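Barasa Community Help > Robots and Automation > Faults and Safety

Arm goes into protective stop when it takes memory out of desktop towers

plotwood_bench
Posted 11/02/2026

Hello all. English is not my first language, so please ask me if something is not clear.

I work in a small refurbishing shop in Miltatbridge. We receive old office computers, and we have one robot arm which takes out the memory modules and puts them in a fixture tray for testing. The tower lies on its side with the panel off, the arm comes from above, the gripper closes on the module, pulls it straight up and carries it to the tray. A person opens the latches before the cycle begins. The program was written by a colleague who has left the company, and the project has the name Rornerico in our folders, if this matters to anybody.

Since August it worked well. Then we received a new lot of 200 towers, all the same model, and now the arm makes a protective stop in the middle of the pull. It does not happen every time. Some towers pass without any problem and then 2 stop one after the other. The message on the pendant is always the same, code 3017, and the text says only that the external force is over the limit. When it stops, the gripper stays closed on the module, and the module is half out of its slot.

What I checked already:

The latches are open. I look at them with a lamp before each start.

The gripper pads are clean and not worn.

The payload value in the program is the same as before. I did not change it.

The camera on the wrist finds the board, and the position on the screen looks correct to me. 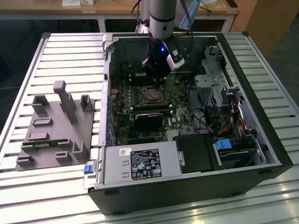 What I tried, and what happened

First I made the pull slower. The stops became less frequent, but they did not go away.

Then I raised the force limit a little. With this change the arm finished the pull, but on one tower I saw the whole case lift on one side and drop back on the bench. I did not like this at all, so I put the old value back the same minute.

The worst thing happened yesterday. After a stop, I pressed the button to continue, and my hand was still near the case because I was holding a cable away. The arm did not go up. It first moved sideways, toward the tray, with the module still in the slot. The slot is cracked at one end and the board is scrap. My hand was not touched, but it was close enough that I have stopped the work until I understand it.

So I want to know two things. Why is the force too high only on this lot, and why did the arm move sideways after I pressed continue?

--------

slowfeed
Posted a reply

Check your payload and your tool center point. It is always the payload. If the arm thinks the gripper weighs less than it does, it reads the difference as an external force and it stops. Also run the calibration again.

 plotwood_bench commented:
 Thank you. I weighed the gripper together with the camera and the value in the program is right. I also ran the calibration, and the next tower stopped again.

--------

kettle_and_relay
Posted a reply (marked as helpful by the person who asked)

I think you have two separate faults, and the second one is more serious, so I begin with it.

The sideways move. In many programs the pull is one step and the travel to the tray is the next step. When the arm stops during the pull and you continue, it depends on how your colleague wrote the program. If the recovery part marks the pull as finished, the program goes to the next step, and the next step is to travel. The arm does not know that the module is still in the slot. Open the program and look at what happens after the stop. You want this order:

Open the gripper.

Move straight up, slowly, along the same line as the pull.

Wait for a person to confirm.

Start the pull again from the beginning, or skip this tower.

Add also a height check before any travel move. If the gripper is lower than the top edge of the case, no sideways motion is permitted. It is a small piece of code and it would have saved your board.

Please do not press continue with a hand in the case, even if the arm moves slowly. A protective stop is not the same as power off. The arm is waiting, and it can move as soon as somebody confirms the message. If you must hold a cable, press the emergency stop first, fix the cable out of the way with a strap, take your hand out, and only then release and restart. I would also ask whoever is responsible for safety in your shop to look at the risk assessment again. If it says that no person reaches in during the cycle, then you are working outside of it now.

The force. You wrote that the case lifted on one side. For me this is the most useful sentence in your post. If the case can lift or turn, the module is no longer in line with the pull, and it jams in the slot. Then the force rises and you get the stop. It explains also why it does not happen every time, because each case sits a little differently on the bench.

I see no clamp in your picture. Your bench is made of aluminum extrusion, so if the slots are open you can bolt stops and clamps directly to it. Hold the case at two opposite corners, on the metal and not on the plastic front. Before you clamp, push down on each corner with your finger. If it rocks, put something under it. On your tower there is a blue latch sticking out at the end of the power supply, and I would check that no clamp presses on it.

Leave the force limit where it was. I made the same mistake some years ago and I paid for 8 boards.

 plotwood_bench commented:
 I found it in the program. After the stop, the recovery part sets the pull as done, exactly as you wrote. I have changed the order and added the height check. The case did rock when I pushed on the corner. The clamps are ordered and we do not run the arm before they are mounted.

--------

tin_lid_94
Posted a reply

Same code on our arm, but for us it was the cable bundle pulling on the wrist when the arm was low. Look at the cables above the arm too. If they become tight at the lowest point, you get extra force which has nothing to do with the module. Give them more slack and try one cycle with an empty gripper.

 plotwood_bench commented:
 I will test this together with the clamps and write the result here.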